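Trurkance Paper Cup and Lid Supply
Frequently Asked Questions

Ordering

What is the minimum order?

One case. Single-wall hot cups in the 8, 12 and 16 oz sizes are packed 1000 to a case, in sleeves. Lids are sold separately and are also packed 1000 to a case, so one case of cups and one case of lids will match. We do not split cases, and we do not combine sizes within a case.

Can I order samples first?

Yes. A sample pack contains 4 plain cups in each size you ask for and 2 lids of each style that fits. Sample packs are free apart from shipping. Printed samples are not available before an order is placed, but you will receive a digital proof (see Printing, below).

How do I set up a business account?

Use the account form on the website. You will need a tax ID and a delivery address that can take freight. If you are exempt from sales tax, upload the certificate with the form. We cannot remove tax from an order that has already been invoiced, so wait for the account to be approved before you check out.

Can I change an order after I have placed it?

Plain stock can be changed until the order is marked Packed in your account. Printed stock can be changed until the proof is approved. After approval the quantity and artwork are fixed.

Cup construction

What is the difference between single-wall, double-wall and Skelto cups?

Single-wall cups are one layer of coated board. They are the lightest and stack the tightest. Double-wall cups have a second layer of board glued around the first, with a flat surface on both. Skelto is our own ribbed outer wrap: the outer layer touches the inner wall only along vertical ribs, leaving air channels between them. A Skelto cup is slightly wider at the body than a single-wall cup of the same volume, but the rim diameter is the same and the lids are shared.

Do I need a sleeve with a single-wall cup?

For coffee or tea served at normal temperature, yes. Single-wall cups transfer heat quickly. For drinks that will be cold or lukewarm when served, a sleeve is optional. Sleeves are not needed on double-wall or Skelto cups and will not seat properly on the Skelto wrap.

What is the inside coating?

There are two. The standard coating is polyethylene. The Mocanu coating is water-based and is applied as a thin dispersion during board production. Both are rated for hot drinks. Mocanu cups have a slightly duller finish on the inside, and the side seam may look darker than the rest of the wall. This is normal and does not affect the seal.

Can I use the cups for alcohol or soup?

Beer, wine and mixed drinks are fine in either coating if the cup is used within a few hours. For soup, use our food containers instead. The cup board is not heavy enough to keep its shape with hot, oily liquids over a long period, and the bottom joint may soften.

Why do some cups dent when they are held?

Board stiffness depends on the weight of the board, the diameter of the cup and the humidity of the room. A filled cup with a lid is much stiffer than an empty one, because the lid locks the rim into a circle. If cups feel soft before use, check where they are stored. Board takes up moisture from the air - a case left open next to a dishwasher will be noticeably weaker after a few days. 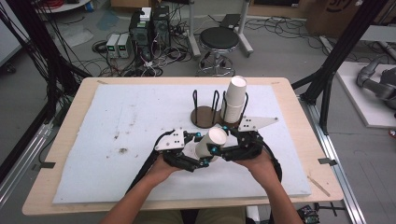

Stiffness also varies around the circumference. The side seam is two layers thick and resists pressure better than the wall opposite it. When you compare two brands of cup by hand, turn each one so that the seam is in the same position, or the comparison will not mean much. Compare at the same height on the wall too. The area just under the rolled rim will always feel firmer than the middle.

Lids

Which lid fits which cup?

The 12 and 16 oz cups share one rim diameter and use the same lid. The 8 oz cup is narrower and has its own lid. Lid cases are labeled with the rim size in millimeters. Match that number to the one on the cup case. Do not go by the volume in ounces when using lids from another supplier, as rim sizes are not standard across the industry.

My lids are popping off. What is wrong?

Check these in order:
Rim size. Compare the numbers on both cases.
Fill level. Leave a gap below the rim. Liquid touching the lid channel will stop it from seating.
Pressing method. Press on opposite sides of the lid, then run a thumb around the whole edge. Pressing only in the center can lift the edge.
Rim damage. Cups pulled one by one from a crushed sleeve may have a flattened rim. Discard them.

If the lids still come loose, send us the lot code from both cases. The lot code is printed on the short side of the case, next to the barcode.

Why does the lid leak at the seam?

The rolled rim has a small step where the side seam passes through it. If the drinking opening is placed directly over this step, a few drops may run down the outside when the cup is tilted. Place the opening a quarter turn or more away from the seam.

Are paper lids available?

Yes, for the 12 and 16 oz sizes. Paper lids need firmer pressure than plastic ones and should not be taken off and put back on. They are not recommended for deliveries by bicycle or scooter.

Printing

What is the minimum for printed cups?

Printed cups start at 4 cases per size and design. Two designs in the same size count as two orders.

What file should I send?

A vector PDF placed on our curved template. The template is available for each size from the product page. Keep text at least 2 mm from the seam area and keep all important artwork out of the overlap, which is shaded gray on the template. Convert fonts to outlines. Photographs can be printed, but fine detail will soften on uncoated board.

Will the color match my other packaging?

It will be close. Board absorbs ink differently from label stock, and the color will look less bright than it does on a backlit screen. Spot colors can be requested at extra cost. If you are matching an existing item, mail us a physical sample along with the file.

What is the Plusavari finish?

Plusavari is a matte outside varnish that reduces scuffing in transit. It is offered on printed double-wall cups only. It adds time to production and cannot be used on Skelto cups, as the wrap does not hold an even coat.

Can I reorder the same design?

Yes. We keep plates on file. A reorder with no changes skips the proof stage. Any change, including a phone number or web address, is treated as new artwork.

Storage

How should cups be stored?

Indoors, off the floor, in the closed case. Keep them away from steam, direct sun and anything with a strong smell. Board picks up odors easily, and coffee beans, cleaning products and spices are the most common sources of complaints. Once a sleeve is opened, fold the plastic over the exposed cups.

How high can I stack the cases?

Up to 4 high on a flat pallet. Do not place other goods on top. The cases are sized for the cups and have little strength of their own.

Do cups expire?

There is no printed expiration date. Under good conditions we recommend using plain cups within two years and Mocanu cups within one year. Older stock may still be usable, but the rim can dry out and crack when a lid is pressed on. Test one sleeve with water before you put an old case into service.

Disposal

Can the cups be recycled?

It depends on your local program. Some mills accept coated cups and many do not. Ask your waste hauler, and ask specifically about coated paper cups, since a general answer about paper or cardboard may not cover them. Lids should be separated first. Mocanu cups are easier to pulp, but a program that refuses coated cups will usually refuse these too.

Can they go in a home compost pile?

No. None of our cups are sold as home compostable.

Shipping and returns

How long does delivery take?

Plain stock ordered before noon is packed the same business day. Printed stock is scheduled after proof approval, and the expected ship date is shown in your account. Allow extra time in July, when our printing line closes for maintenance. Plain stock ships as usual during the closure.

What if a case arrives damaged?

Note the damage on the delivery receipt before signing and keep the case. Send a message through your account with the order number and the lot code. We will replace or credit the crushed sleeves - the undamaged sleeves in the same case can be used.

Can I return unused cups?

Unopened cases of plain stock can be returned for a credit, less freight. Opened cases and printed stock cannot be returned. To start a return, select form 1231 from the Returns menu and wait for the approval label before shipping. Cases sent back without a label will be refused at the dock.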